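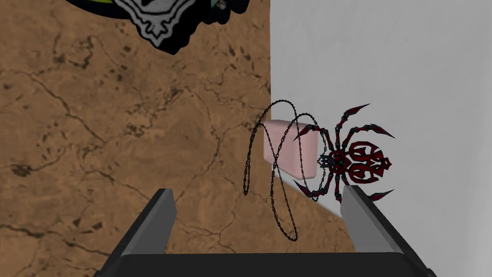
Image credit: Zurmont Open Image Collection

Chapter 2
Stone Underfoot: How Floors and Pavements Wear Out

By the Kerekes Readers editorial desk
Posted in July
9 min read

I learned to look at floors by tripping on one. It was the hallway of the old market building in Roltthorpe, and my toe caught the lip of a slab that had sunk at one corner. I sat there rubbing my foot and noticed that the slab next to it had a dip worn right into the middle, smooth as a soup bowl, while the one against the wall still had the mason's tool marks on it. Same stone, same age, very different lives! I've been boring people with this ever since, and now it's your turn.

Chapter 1 was all about where building stone comes from and how it gets cut. In this chapter we start wearing it out. Stone feels permanent to us, mostly because we don't hang around long enough to watch it go. But a floor is a working surface. It gets walked on, scrubbed, soaked, frozen (if it's outdoors) and dragged across by every piece of furniture anybody ever moved in a hurry.

Let's begin with abrasion, the plain rubbing away of a surface. Shoes don't do much by themselves. The trouble is the grit stuck to them. A lot of street grit is quartz, and quartz is harder than limestone or marble, so every step works like a very slow pass of sandpaper. This is why the worst wear in an old building is usually just inside the door, and why a decent doormat is the cheapest piece of conservation equipment you can buy. Granite holds up much better (it has plenty of quartz of its own), though it can get slippery once it's polished.

Next comes cracking, and I'd like you to get comfortable with two kinds. Some cracks go all the way through a slab, and those usually tell you about what's underneath: a soft spot in the bed, a tree root, a drain that has been leaking for years. Others stay near the surface and spread in a fine web. Those tend to be about the stone's own skin — heating and cooling, salt, water getting into the pores and freezing there. Water takes up more room as ice than it did as a liquid, and a stone that goes through this winter after winter starts to lose flakes and corners.

Salt deserves more blame than it gets. It travels in with water, and when the water dries off, the salt crystals grow inside the pores and push. You'll see a white bloom first, then a bit of powder, and then one spring the surface comes off on your broom.

Throughout the chapter we'll keep going back to one case, the arcade at Celon, where the paving was laid in 73 bays and the original slabs were never swapped around. It's a wonderful place to study because some bays are under cover and some are open to the rain, so you can compare them side by side. We'll work out which damage came from feet, which came from weather, and which came from a well-meaning repair with a mortar that was much too hard.

Before you read on, go find a stone floor or step near you and spend two minutes with it. Get down low and let the light come across it sideways. Write down where it's smooth and where it's rough, then keep the page, as you'll want it for section 2.3.

Reader comments

gritty_shoes: Tried this on our library steps and the side with the handrail is way more worn than the other. Never noticed in all the years I've gone there.

mapleporch: Does the freezing part apply to concrete pavers too? Mine are losing their corners.

slatefan: @mapleporch yes, same idea, concrete has pores as well. Check that water isn't pooling on them.

oldtiles: Could you add something on sealers? I put one on my kitchen limestone and it went cloudy.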